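Keeping Dust Out of the Things You Own

I have two cats, a gravel driveway and a workshop that shares a wall with the dryer, so I know dust! It gets into everything, and over the years I've settled into a few habits that keep it from winning.

Start at the top
Ceiling fan first, then shelves, then the bench, floor last. I slip an old pillowcase over each fan blade and pull it back toward me (the fluff stays inside, most of the time).

Paintbrush for the fiddly stuff
A soft 5 dollar brush gets into radio knobs, keyboards and my old Atari, which had 32 years of crud in the cartridge slot. Go gently and keep the vacuum hose close by.

Open the computer up
Twice a year, once in September and once in spring. Shut it down, pull the plug, touch bare metal on the case, then take the side off. Short puffs of canned air, can held upright, and stay off the board with the vacuum nozzle. I leave the processor alone in its socket and just clean around it. 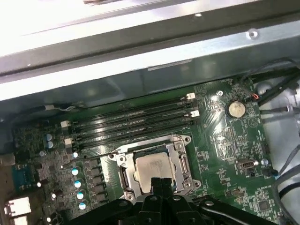 Dryer day
Lint screen every load, you know that one. But pull the hose off the back once a year too. My neighbor Paloma got a whole grocery bag of lint out of hers and called me over to look at it.

Rags
Old T-shirts, slightly damp. Wash them without fabric softener or they just smear.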